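Threads / Home & Small Spaces

1/ I moved apartments in October and I want to write down what I learned about keeping snacks and dry food in a small kitchen. My new kitchen has one cupboard. One! The old one had five. So this is a thread about baskets, trays and shelves.

2/ First mistake: I bought containers before I measured. The cupboard is 18 inches deep and my nice new boxes were longer than that. The door stayed open for two weeks. Please measure first, also the hinges, they take more space than you think.

3/ I paid 142 dollars for that first set from Grusbridge. Good boxes, wrong kitchen. They took them back but I had to pay for the shipping, and the return form asked me the same question three times.

4/ Second try was slower. I put all the food on the floor and made groups by when I eat it. Breakfast, cooking, tea, small things for the bag. Before, I had groups by shape of the package, and I could never find the rice.

5/ For the small things a low tray works best for me. In a deep box the bars at the bottom get old and I find them a year later. In a tray I see everything and I finish it.
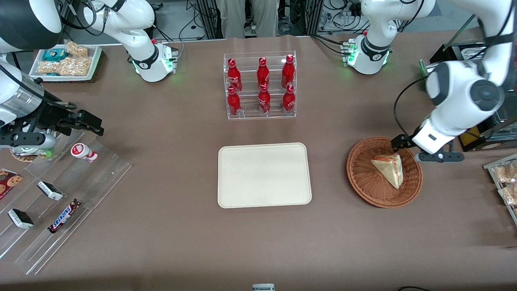
Tray, wicker basket, clear shelf: my three favorite types.

6/ Wicker is for things that have their own package. Crackers, tea boxes, onions if you put paper under them. I don't put loose nuts in wicker, I did this once and I was cleaning the holes with a toothpick.

7/ Round baskets look very pretty but they waste the corners of a shelf. I keep my round one on the table for bread, and in the cupboard I use only square ones.

8/ Clear acrylic shelves: I was against them for years because they show every finger. Now I like them for spices, because the back row is higher and I can read the names. Wipe with a soft cloth, never the rough side of the sponge. Ask me how I know.

9/ Some people asked about labels. I tried the Endent label tape and it stays on well, maybe too well. On wicker no tape will hold, so I tie a paper tag with kitchen string.

10/ I also wrote the date of opening on flour and oats with a pencil. This small habit saved me more food than all the boxes together. My oldest flour was from the time before I moved. It had visitors.

11/ What I still have not solved: big bottles of oil, and potatoes. The potatoes live in a bag behind the door and it is ugly. If you have an idea for a warm apartment without balcony, please write to me.

12/ Somebody wanted the name of the shop for the square baskets. It is Pudley, the bigger store near the station, at the back next to the candles. They don't have them online, I looked.

13/ Next I will do the drawer under the oven. I am a little afraid of it.

2 April 2024 · 758 likes

More from this author
Washing wool sweaters in a small sink
My Okafor kettle after one year
How I fold plastic bags (short)
Curtains for a window that is not straight

We use cookies to remember your settings and to measure visits. Accept all / Manage choices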